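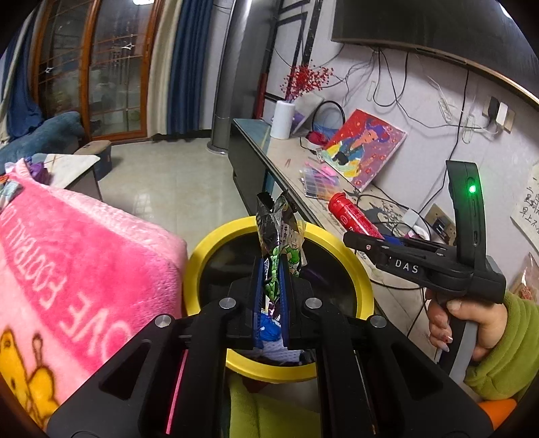 Which bin does crinkly snack wrapping go in now?

Posted in: Tistbridge Residents' Board > Rubbish, recycling and roads

perrine_m
Hello all, Perrine Moulin from the top end of Kilik Road. Has anyone else had the new leaflet? Mine says "flexible plastics" can go in the recycling from March 2023 and then on the back it says "no crisp packets". So what on earth is a crisp packet if it isn't a flexible plastic?? I rang the council, waited ages, and got told to read the leaflet. We get through a lot of snacks in this house (two teenagers, say no more) and I'd quite like to get it right!

oldgoat871
It's the shiny lining. Anything that's silver inside goes in the general waste, anything that's clear or plain coloured goes in the recycling. Been like that for years where my sister lives.

tansy_and_tea
Not so sure about that, goat. Our leaflet has a scrunch test on it. You scrunch it up in your fist and if it springs back it's plastic and it can go in, and if it stays scrunched it's foil. All my crisp packets spring back. So by their own rules they're fine?

oldgoat871
The scrunch test is for wrapping paper at Christmas. Different thing altogether.

tansy_and_tea
It is printed on the leaflet, I've got it in my hand!

Aiguo Liao
I think you may have different leaflets. There was one in February and then a corrected one, and the corrected one has a green strip down the side. We had both within six days of each other. Mine (green strip) says crisp and sweet wrappers go in general waste, bread bags and salad bags go in recycling. No scrunching mentioned.

On the wider question, what works for us is keeping a small round bin in the living room as well as the kitchen one, and sorting it before it goes out. The trouble is that everything ends up in there. 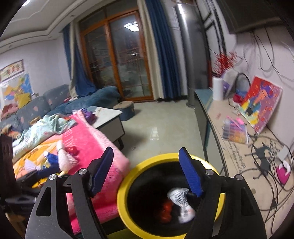 My wife says I should just have two side by side, and she's probably right, but then there's nowhere to put your feet. Anyway I tip it out on newspaper the night before collection and it takes me 3 minutes, if that.

perrine_m
Thank you Aiguo, mine has no strip so I've clearly got the duff one. Typical. Does anyone know if the Trimia shop still takes wrappers? They used to have a big box by the door.

mr_bunting
They do but only on the Yin Street side, past the trolleys. It was full when I went. I took mine home again like a lemon.

oldgoat871
All goes to the same place in the end if you ask me.

tansy_and_tea
Nobody did, goat! And it doesn't, my nephew drives one of the lorries. The recycling goes off separately, he's forever moaning about the extra trip.

oldgoat871
Fair enough, but I bet they still pull half of it out again at the other end.

perrine_m
Well I'm going with Aiguo's version, wrappers in general waste and bread bags in the recycling, until somebody sends me a proper leaflet. Does anyone know what we do with the lids off yoghurt pots? The foil ones, I mean.

mr_bunting
Save them up and roll them into a ball with your other foil. Ours is nearly the size of a tennis ball now.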